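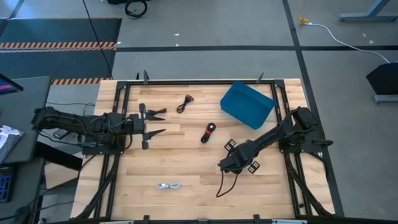 Two arms, one blue bin and three cables on the Plikent bench.

PLIKENT RELEASES MISTIMUS 2, PLANNING SOFTWARE FOR TWO-ARM ROBOTS THAT HANDLE CABLES

Parkov, August – Hi from Plikent! Mistimus 2 is out this morning, and I get to write the announcement because I've spent more hours than anyone here watching robots try to pick up charging leads (my family would like me to talk about something else at dinner).

Mistimus is our planning and perception software for pairs of robot arms that share a table. You point it at a pile of stuff and tell it where the stuff should end up, and it works out which arm goes where, when it goes, and how the two of them stay out of each other's way. The first version did this nicely for boxes, bottles and other things that keep their shape. Cables were another story. A box looks like a box from any side, but a cable can be a neat coil, a bundle with a strap around it, or a loop with one end wandering off on its own, and the old software would look at that wandering end and decide it had found a second cable.

So we rewrote the part that looks. Version 2 follows a cable along its length, guesses where it passes over or under itself, and keeps that guess open until an arm has moved something and the camera has had another look. If the new view disagrees with the old guess, the planner throws out the rest of the move and starts over from where the grippers are now. It sounds slow, and in our early builds it really was! The current planner keeps the parts of the path that are still good, and on our bench it now has a fresh plan ready in 80 milliseconds.

We ran 3407 cable picks during testing, all of them logged, and the logs come with the release so you can replay any of them in the viewer. That includes the bad ones. My favorite is a pick where the software chose a beautiful grip on a cable that belonged to the robot. We added a rule for that one, and you can now mark the robot's own wiring as off limits from the setup screen.

Here's what else is new.

Shared space without the waiting. The old planner gave the middle of the table to one arm at a time, so the other one just sat there. Mistimus 2 plans both arms together, and they can work close to each other as long as the clearance you set is respected.

Strap and connector grips. The software can look for a strap around a bundle and go for that first, or stay away from a connector you don't want squeezed. You can set this per item or let it decide.

Tang, our new teaching tool. Tang is a small desktop app that comes with Mistimus at no extra charge. You draw on a picture of your table to show where things go, and it writes the task file for you. I'm not much of a programmer and I had a bin-sorting job set up before my coffee got cold, so I'm pretty proud of this one. You can still open the file and edit it by hand if you like that sort of thing.

A stop button that explains itself. When a plan fails, you get a plain sentence about why ("left arm can't reach the strap without crossing the right arm") in place of an error number.

There are things it can't do yet. Clear and very shiny cables still give the camera trouble, and really tight knots are beyond us for now. We're working on knots. We've been working on knots for a long time. If you have a drawer full of horrible tangled leads, please get in touch, we'd love to see them.

Mistimus 2 is available to download today for everyone with a current license, and old task files will open without changes. New users can try the full version, Tang included, for 3 months before paying anything. We're also streaming a live demo from the bench today at 2 p.m., with questions taken as we go, and a recording will be up on our site afterward.

About Plikent
Plikent is based in Parkov and makes software for robots that work on tabletops. Our customers run small repair shops, parts warehouses and research labs.

Press contact
Write to the Plikent press desk through the contact form on our website. Larger photos, demo clips and review licenses are available if you ask.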